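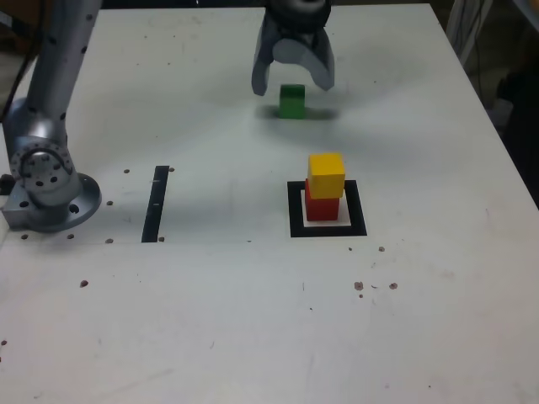
My table, with the cubes on it

Scuffs and pencil lines on a white table top, how to clean?

The top is white and matte and I don't know what it's made of. It came secondhand with no label. It has faint pencil lines, scuffs, and a lot of small dark spots. I used dish soap and a soft cloth and went over it 2 times with no change. I don't want shiny patches. The cubes can move but the black strip has to stay where it is.

Posted by Flukness, Mon 19 August

Iker Manzano
Start with the pencil. Use a clean white eraser, light pressure, and brush off the crumbs. For the scuffs try a paste of baking soda and water on a damp cloth, then wipe with plain water and dry it. Test a corner first. Skip melamine sponges on a matte finish, they are a fine abrasive and can leave a polished spot. Some of your dark spots look like holes, and no cleaner will help with those. White filler will, if you scrape it flush with a plastic card before it sets.

povden761
just paint it

Rafsan Sarkar
Agree on the eraser. I did a white bench last December and rubbing alcohol took off the scuffs that soap left behind. Keep it away from the black border of that square in case it's ink or tape. If the red and yellow cubes leave color on the top, alcohol may lift that too. Let it dry before you put anything back.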